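Open day at Zernberg, July

Went in skeptical and came home the same, only with sore feet.

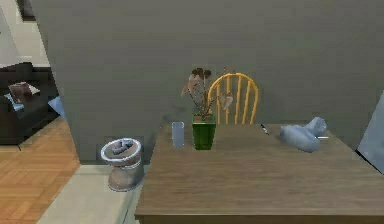
Greer had got us on the list for the 11 o'clock group, and for once we were on time. I had been picturing a robot clearing up a room. What we mostly got was a simulator, a big screen at the front with a made-up room on it, and a lot of talk about how many made-up rooms they have. The young man presenting, Finlay Rutherford, was nice enough and clearly knew his stuff. He said the program learns in the pretend rooms first and gets moved to the real machine later. I asked how much later. He said that depended on the task.

The room they had up was a sort of living space, with a table and a sofa off in the next part. I'll admit the grain on the tabletop was nicely done. The plant in the green planter looked half dead, and Greer whispered that it was the most lifelike thing in the whole program. There was a bluish-gray lump on the table that I stared at for a good while. I thought a bag, Greer thought a cloth. I put my hand up and asked what it was meant to be, and Finlay said the system didn't need to know the name of it to plan around it. Well, I would need to know. If somebody is tidying my table I want them to know whether a thing is my scarf or the trash.

I also asked about the glass. It was set down close to the corner and next to the planter, just where I'd expect an elbow or an arm to catch it. What happens in the simulator if it goes over? He said the episode gets marked as a failure and the room starts again. Lovely. I have a kitchen at home that does not start again.

Then the figures. Tiwari, as they call the planning program, had managed 68 percent on the tidying tasks at the last check. A woman in front of us (Davina Kerr, according to her sticker) asked what the other 32 were. She wanted to know if that meant dropped, missed, or put in the wrong place, and he said a mixture. She wrote that down and underlined it. I liked her. She told us over coffee that she used to run the linen room at a hotel and had been sold a folding machine in her day, and that it folded beautifully as long as you fed it one kind of towel.

They have over 300 rooms built, and we were shown five, flicked past at such a speed I couldn't tell you a thing about the other four. I'd have swapped the lot for ten slow minutes with one. I would have liked to see it try the pen, for instance. A thin thing lying flat on a table is hard enough for me on a cold morning.

The real arm was down the hall behind a rope. It is called Randel and it was a good deal smaller than I expected. It picked up a foam block and put it in a tray, then did it again. The third time it stopped above the block and stayed there — Angus Jardine, who runs that side of things, said it was thinking, and then he laughed and went to press something on the laptop. I asked if it had ever been let loose on a table like the one on the screen. Not yet, he said. Maybe by the winter. He did at least give me a straight answer, which puts him ahead of the leaflet.

The leaflet says "ready for the home." I've kept it so I can check.

To be fair to them, the coffee was good and no one tried to sell us anything. Greer thinks I'm too hard on it. Her view is that a person with bad hands would be glad of a thing that got it right two times in three. I said that would depend on what it did the third time. We argued about it all the way to the bus and had to run for it.

Eilidh Munro from the library wants to get up a group for the Plenden place in the fall, where apparently they let you hand things to the machine yourself. I said I'd go if I could bring my own cup. Must ring her back about dates, and find out if there's parking.

Feet in a basin of water now. Leftover soup for supper.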